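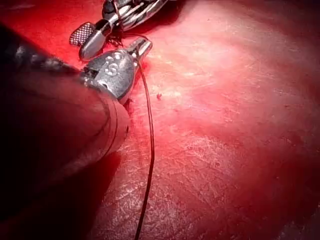 5. Closing the Incision

This section covers placing and tying a running closure on a tissue specimen mounted in the Cuvo tray. Mounting and draping are covered in Section 3, and making the incision in Section 4. Do not start until the specimen has passed the checks listed there.

Applies to trays with the Hollitz clamp ring. For trays with the older spring ring, see the Grewal supplement.

Revised July 7, 2001. Procedure owner: Shahram Rahimi.

5.1 Before you begin

You will need:
Suture, dark, one strand per incision, cut to 66 cm
Saline and dropper
Gauze squares
Specimen log sheet
Sharps container

CAUTION: Treat all specimens and runoff as biological waste. Wear gloves and eye protection throughout.

1. Set the lamp over the middle of the tray at over 4000 lux, measured at the tissue. The outer margins may stay dark.
2. Blot standing fluid from the incision with gauze. Do not wipe.
3. Add saline by dropper if the surface looks dull. The tissue should stay moist for the whole procedure.
4. Check that the wound edges meet under light pressure. If they gap, loosen the clamp ring a quarter turn and check again.

5.2 Checking the tissue 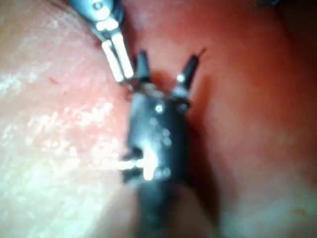
Color varies across a specimen and is not by itself a reason to reject it. Record the color on both sides of the working area before the first bite, using the terms on the log sheet. Where one side is pale pink with faint whitish mottling and the other is a smooth reddish-orange, write down both and continue. Small red specks on a pale surface are logged as "spot" and left alone. Reject the specimen only if the surface tears under the gauze or if the clamp ring has cut into it.

NOTE: Check color at working magnification. If the surface is out of focus, refocus first.

5.3 Placing the running closure

1. Start at one end of the incision. Anchor the strand with a square knot and trim the short tail.
2. Take the first bite straight across the wound. Enter and leave at equal distances from the edge.
3. Draw the strand through until the slack is gone. Stop when the edges touch.
4. Lay the free length on the tissue in a loose curve, clear of the next bite.
5. Continue to the other end, keeping the spacing even. Blot as needed.

CAUTION: Do not grip the working length with serrated jaws if that part of the strand will remain in the closure. Crushed suture breaks at the knot.

NOTE: Blood may collect in creases next to an instrument tip. Lift the tip away before blotting.

5.4 Tying off

1. Leave a loop at the last bite to tie against.
2. Hold the long end above the incision. Keep the second set of jaws closed and close to the tissue until the loop is ready.
3. Wrap, pass the tail, and lay the first throw flat.
4. Add further throws in alternating directions, to a total of 5.
5. Check the knot under the lamp, then trim.

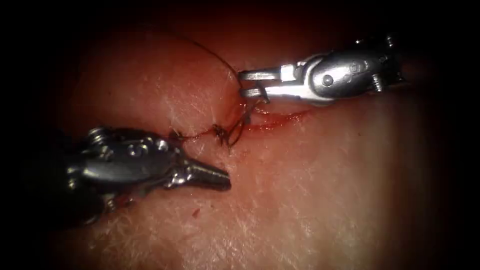

Figure 5. Strand held above the right half of the incision.

If a throw locks before it reaches the tissue, cut the strand behind it and re-anchor at the last sound bite. Do not try to pick the knot apart. Mark the log sheet "R" and give the position of the re-anchor.

5.5 Inspection

Press lightly on each side of the closure and look for the following.

Gaps between bites: spacing too wide. Add a single interrupted stitch and log it.
Puckering: too much tension. Leave in place and log it.
Edge rolled under: bite uneven. Remove and repeat if the tissue allows.
Thread standing off the surface: slack in the run. Take it up from the anchored end before tying off.

5.6 Clean-up

1. Put needles in the sharps container before releasing the clamp ring.
2. Bag the specimen and gauze together.
3. Rinse the tray in cold water, then wash with Endis solution at the strength given on the label.
4. Dry the clamp ring separately. Store it flat.
5. Sign the log sheet and file it with the specimen number facing out.

Continue to Section 6, Leak Testing.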